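Progress report: CPU handling cell, second reporting period
Prepared by Nasrin Jalali for the Farneo equipment fund
2026-06-06

1. Where we are

The cell at the Gunau shop is running again after the gripper rebuild. It does one job for now: taking processors out of retired desktop workstations and putting processors back into boards that are going to be resold. The removal side is finished and in daily use. The insertion side works on the bench chassis and is still supervised. This report covers the rebuild, the changes to calibration, the maintenance log and what we plan to spend in the last period.

Staffing has not changed. Valentyna Bondarchuk looks after the cell hardware and the maintenance log. I handle the programs, the fixtures and the reporting.

2. Gripper rebuild

In the last report we said the fingers were losing alignment. Valentyna stripped the gripper and found wear in the guide on the left side, enough to let the finger tip drop slightly under load. With a large part that would not matter. A processor has to arrive flat over the socket, and a low corner is the one that touches the contact pins first.

Brinkmann supplied a replacement guide set under the service agreement. The first set had the wrong bore and went back, which cost us 12 working days. The second set fit. While the gripper was open we also replaced both pads and rerouted the signal cable so that it no longer rubs on the wrist flange.

The fingers hold the processor by two opposite edges of the substrate, with the heat spreader facing up. Grip force is set low and checked at the start of each shift with a dummy part. If the dummy slips or shows a mark on its edge, the cell stays off until Valentyna has looked at it.
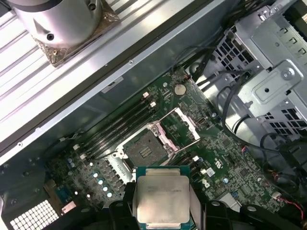
The approach path was rewritten after the rebuild. The old program came in level from the side, and on some chassis this brought the right finger close to the drive cage. The new one stays high until it is over the board and then comes down in short steps, stopping above the socket for a position check. It is slower. We have not tried to win the time back yet and do not plan to until insertion runs unsupervised.

The load plate and the release lever are still opened by hand. We looked at having the arm do it and decided against it for this grant. The lever needs a sideways push before it lifts, and the present fingers are too bulky to do that without touching the parts next to it.

3. Calibration

The wrist camera used to be calibrated once a month against a printed target. After the rebuild we found that the result depended on how warm the arm was. A calibration taken first thing in the morning was off by midday, always in the same direction.

The procedure is now as follows. The arm runs a warm-up cycle with no part in the gripper. The operator places the target plate on the fixture and starts the calibration routine, which takes 6 poses. The values are compared with the previous set, and the program refuses to start if the difference is over the limit. The operator signs the sheet and the plate goes back in its case.

We also changed what the camera looks for. It used to find the outline of the retention frame, which is shiny and gave false edges whenever the overhead light was on. It now locates the memory slots first, because they are dark and straight, and works out the socket position from them. This needs a separate layout file for each board type. Five are written and tested, and two more are in draft.

4. Production and test figures

Since the start of the period the cell has completed 1374 pick cycles, counting both production and test. Of these, 105 were insertion trials on the bench chassis. The rest were removals and dry runs.

No sockets were damaged in the insertion trials. The program stopped itself at the position check several times, mostly in the first days after the rebuild, and each stop was logged with the measured offset. Most of them came from one chassis that was not sitting square in its fixture. The fixture had a bent locating pin. It has been replaced, and the pin check is now on the weekly list.

One processor was dropped during a removal dry run. It fell onto the fixture mat and was scrapped. The cause was a worn pad from the old stock that had been fitted by mistake. The old pads have been thrown out.

5. Cables and clearance

Loose cables are the main thing holding back unsupervised running. The arm cannot tell a cable from free space, and the same chassis model can arrive with its wiring run in different ways depending on who last worked on it.
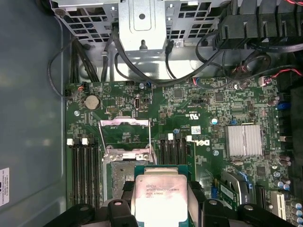

For now the operator clears the area over the socket before starting, using reusable ties, and confirms it on the screen. Valentyna has made a simple wire gauge the same width as the open gripper. If the gauge passes down to the socket without touching anything, the arm will too. It takes less than a minute and has worked well enough that we want to keep it even if we find an automatic method later.

We asked Bamau for a quote on a depth sensor that could do this check. The quote came in above what is left in the equipment line, and we are not requesting more money for it.

6. Maintenance log

The log moved from a paper book to a shared sheet. Each entry has the date, the cycle count, the work done and the initials of the person who did it. The daily list covers pads, dummy grip test and cable strain relief. The weekly list covers fixture pins, finger screws and lens cleaning. Guide play will be measured every month, which was not being done before and would have caught the wear sooner.

Spares on the shelf are one full guide set, four pairs of pads and one wrist cable. A second wrist cable is on order.

7. Next period

Finish the two draft layout files. Run insertion on production units with an operator present. Train one more person to do the calibration. Decide by September whether insertion can run without someone standing at the cell.

The remaining budget covers the second cable, fixture parts and one Brinkmann service visit. We do not expect to ask for an extension.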